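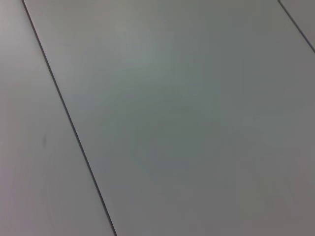

Gray panels of a work surface used in the Lulo Challenge, seen from the wrist of the robot arm.

The Lulo Challenge is a student robotics competition in which high school and college teams program a robot arm to pick up, carry and place everyday objects. It was founded by Johanna Lehner and Jean Drummond and is held each year in September.

Teams have eight members at most and compete in two divisions, Pringle (high school) and Elico (college). The most recent contest drew 120 students in 26 teams. All teams write their own software, but changes to the arm itself are not allowed once practice has begun.

Basket task

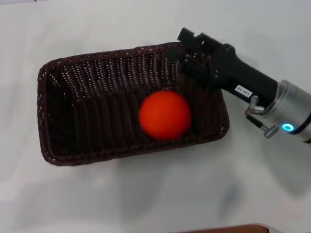
Robot arm with a black parallel-jaw gripper over a wicker basket holding an orange-red ball.

The basket task is common to both divisions. A ball must be lifted out of a basket and set down on the table. Points are lost if the basket tips over or the ball is dropped - a second attempt is permitted at half value. Lerato Lekota, the head judge, introduced the half-value rule after complaints that one slip could decide a round.

Results

The Elico division was last won by the Grikar Robotics Club, coached by Mihret Negussie, with 33 points. Carys Craddock received the judges' award for written documentation.

See also
Educational robotics
Robot competition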